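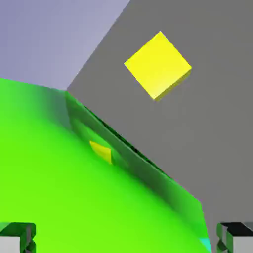 From: Harpreet Chan
To: trotdale-cell list
Date: Apr 10, 2025
Subject: Re: wrist view offset after finger swap

Agnes Forsyth wrote:
> Since the new fingers went into the Trotdale model, picks land
> to one side. Physics or camera? I have changed nothing in the
> Clemo config except the finger mesh.

Camera, I think. The mesh origin moved with the swap, and the wrist camera is parented to the finger mount in your file. Parent it to the flange and reload.

Then check three things before running a batch:

1. Both fingertips show in the lower corners of the wrist view with the gripper open.
2. Timestep is back at 2000 Hz. The Tatix import resets it.
3. Collision hull is rebuilt. Line 337 of the cell file still points to the August one.

I ran seed 1438 with the camera on the flange and got 7 clean picks in a row. Sheldon has the old mount file if you need to compare.

Harpreet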